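Plondden Kitchen Storage – Frequently Asked Questions
Updated July 2022

Do I need to clear the whole table before I sort my containers?
Clear enough of it to set the pieces down flat. A pale work surface makes crumbs and hair easy to spot. Wipe it first.

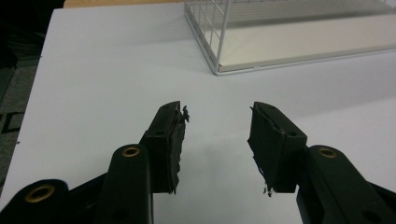 Which containers can I bring to the Pradville swap shelf?
Clear plastic food containers with their own lids. We don't take glass, foil trays or loose lids. The limit is 10 per household per visit.

Do I have to take the labels off?
No. A printed label can stay on if it is clean and lies flat. Peeling or sticky ones should come off – warm water and dish soap work on most of them.
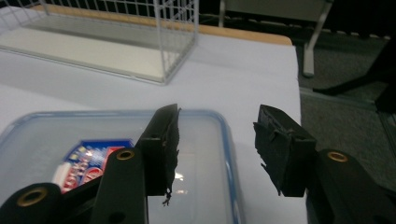
Clear container with a blue-rimmed lid, and a white wire mesh basket on the table.

How do I know if a lid still fits?
Press all four corners, then lift the container by the lid over the sink. If it lets go, recycle the pair.

What are the wire baskets for?
Small containers and sauce cups. Put a flat panel in the bottom so they don't tip. Kurian and Skernard baskets both fit our shelves.

Where do I drop things off?
Room 107, from the side entrance. Please don't leave bags in the hall – they block the door.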